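Reading a Bin: What Wear Can Tell You About How a Shop Handles Its Parts
Speaker notes, Lalit Bisht
Slot is 40 minutes including questions. Aim to be done talking with time to spare, last time I ran over and Yabsira had to wave at me from the door.

OPENING (no slide, lights up)

Ask who in the room has a metal bin at work. Wait for hands. Ask who has ever looked at the bottom of it. Most hands go down, every time I've done this, and I love that moment.

Say who I am. I ran the parts store at Cornano before I moved over to training, and I got interested in bins the way other people get interested in birds. I'd be walking the aisles with a clipboard, supposed to be checking stock, and I'd be crouched over an empty bin looking at scratches. There's so much in there! Which side people drop from, whether they slide or tip, where the heavy stuff ends up.

Tell them what they'll leave with: a way of looking at an empty bin, a few things worth writing down, and an idea of when to repair one and when to let it go.

Mention that this is all about plain open-top metal bins. Plastic totes wear completely differently and Yabsira Worku has a talk on those in the afternoon. Go to it. She brings samples.

PART ONE: WHY EMPTY IS BEST

Tell the Kuipers racks story. Keep it short.

The story: we had a row of bins on the Kuipers racks that never got emptied. Top them up, take from the top, top them up again. When we finally turned one out for a stock count, the bottom layer was a part number we had stopped using. Same gray color as the new one, slightly different thread. People had been pulling the odd one for who knows how long and swearing at it. (Pause here, somebody always laughs because they have the same bin.)

So the first habit is to empty bins on purpose. Pick a few a week. Get them right down to the metal, wipe them, and look before you fill them again.

Second habit, bring a light. A cheap flashlight held low, nearly flat to the floor of the bin. Fine scratches jump out when the light comes across them. Straight down from the ceiling you get glare on the shiny bits and murk everywhere else. If there's a flashlight in my bag, do the demo with the sheet metal offcut. Pass the offcut along the front row.

PART TWO: LOOKING AT WEAR

Click to photo. Then stop talking for a bit. Count to ten in my head. Let them look.

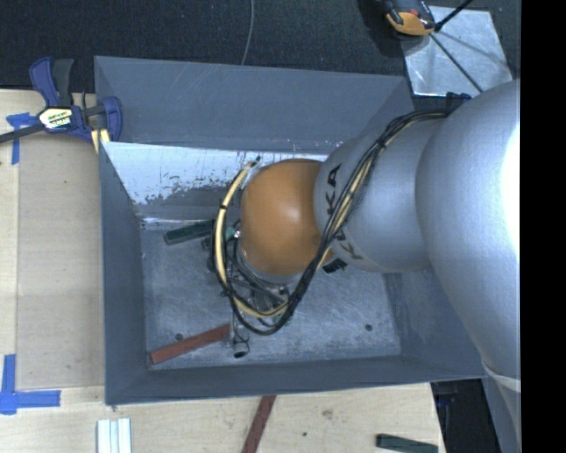 Scuffed floor and worn inner panel of a large gray metal bin.

Start with the floor. Scuffed and mottled, fine scratches all over it. Ask the room: would you call this a bin in trouble? I'd say no. Fine scratching over a whole floor is what I'd expect from a bin that gets used, and I'd be happy to find it in my own aisle.

Then the back. Look how much brighter the lower panel is than the wall over it. Point out the dark streaks and the ragged worn patch down toward the left. Get people guessing. Is it rubbing, is it a coating going, is it just how it's made? I don't have the answer from one photo and I should say so out loud. What I'd do in the shop is run a thumb over it (glove on) and find out if there's an edge.

Somebody will ask about the dark round spots in the floor. Good! Throw it back to them. Drain holes? Fastener heads? Stains? You can settle that with a fingertip in a second and you can argue over a photo all day. Leave it open and move on, this can eat the whole session if I let it.

Main thing to get across with this photo up: note the patchy wear separately from the all-over wear. They're different kinds of information.

All-over wear tells you how busy a bin is.
Patchy wear tells you how people use it.

Let them write that down. Leave the photo up while they do.

PART THREE: FOUR THINGS TO WRITE DOWN

Photo off, back to plain slide. Go slowly through these, people take notes here.

Where the wear is. Front, back, left, right, floor, corner. Use the side people stand on as the front and stick to it. At Cornano two shifts used opposite sides as "front" and our first month of notes was useless. Completely useless. I had to start over and it was my own fault.

What it feels like. Smooth, rough, raised, dented. Gloves on, and go with the flat of the finger first. I've got a scar from doing it the other way, show it if the mood is right.

What lives in the bin. Castings behave nothing like turned pins. A bin of small brackets will polish a floor over time, and a bin of heavy castings will ding it in one afternoon.

What changed since last time. Hardest one to keep up. A photo taken from the same place each time helps more than any form I ever designed, and I designed a lot of forms. (The Rerketti form with the fold-out page gets a laugh if there are Rerketti people in the room.)

Show the sample sheet. It's one page. It used to be 3.

PART FOUR: THE BIG COUNT

This is the part I get excited about so watch the clock.

One July we looked at every metal bin in the Cornano store. All 316 of them. Emptied, wiped, light across the floor, four things written down. It took way longer than I promised my manager.

What came out of it:

The worst-worn bins were nowhere near the busiest parts. They were the ones at knee height. People bend a little, let go early, and the part drops the rest of the way. Same parts at waist height and the bins looked years younger.

Left-side wear was mostly down to one aisle, where a post made everyone come in at an angle. We moved the post. Okay, facilities moved the post, after some persuading and a cake.

Corners collect everything. Swarf, tape, a pen cap, one wedding ring (returned, happy ending, she still sends me a card). If you only have time to clean one part of a bin, do the corners.

Bins that had been dragged had marks underneath too, on the outside. Tip one up sometime. We had never thought to check there until one of the Stoltach drivers mentioned it while waiting on a signature.

Skip the corner section if running late. Do not skip knee height, it's the one people go home and try.

PART FIVE: FIX IT OR LET IT GO

Scratches: leave them.

Sharp edges and burrs: fix the same day. File, check with a rag, and if the rag snags then file again.

Dents in a wall: leave them unless parts hang up on them when you reach in.

Dents in a floor: depends what's in there. Small parts hide in a dent and your count goes off. We had a bin that was always short by a few washers and they were all sitting in one dimple under the rest.

Rust: clean it, dry it properly, find out where the water is from. Look up as well as down. Ours was a roof vent.

Cracks at a seam or a lip: out of service, tag it, someone who welds looks at it. I have zero flexibility on this and I want to sound like it.

Liners come up in questions. I like them for finished surfaces. For rough stock I've found they hide things and I'd rather see the metal. People in the room will disagree and that's fine — get them to say why, the disagreement last time was better than my slides.

EXERCISE (if we still have a good chunk of time)

Groups of 4. Each group gets one of the small bins from the back table, a flashlight, gloves, and a blank sheet. Ask them to work out which side was the front and what sort of thing was kept in it. The answers are on masking tape under each bin, so tell them no peeking. Somebody will peek.

Walk around while they do it. Listen for good guesses and repeat them to the room afterward. The tall bin with the bright stripe fooled everyone at the last session, me included the first time I saw it. It held pipe clamps, hung over the edge on a wire.

CLOSE

Ask for one thing each table noticed that surprised them.

Then the homework: pick one bin tomorrow. Empty it. Get the light down low. Write down the four things and take a photo from a spot you can find again. Send it to me if you want to, I really do look at all of them and I write back.

Thank Yabsira for the flashlights and for lugging the bins up the stairs. Remind people about her plastics talk, same room, 2:30.

Questions. If it goes quiet, ask who has a knee-height bin.

Things to pack: offcut, gloves (bring larges this time), batteries, masking tape, spare sheets, the good clicker.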